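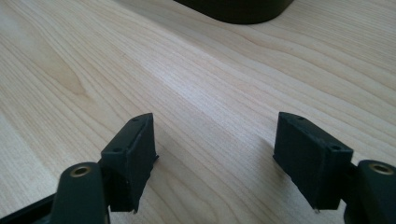
Wiebke Rathjen objected in our first week that a project on lay preaching had no business starting with the preachers. Start with the people who have to sit there, she said, and so we did, mostly to end the argument.

Our parish, Hilia, has 500 members and a pulpit built for someone much taller. We collected 12 sermons given there by lay members and read each one for a single question: when the speaker says "grace," who is doing the work? In seven it was God. In four it was the congregation, usually by way of the bake sale. The last sermon never used the word, and Leonie and I still disagree over whether it was the best or the worst of the lot — I have the longer footnote.

Timo's chapter on the priesthood of all believers was meant to run to 1,000 words and came in at 3,000. We cut the part on Kierkegaard. He has asked that this be recorded.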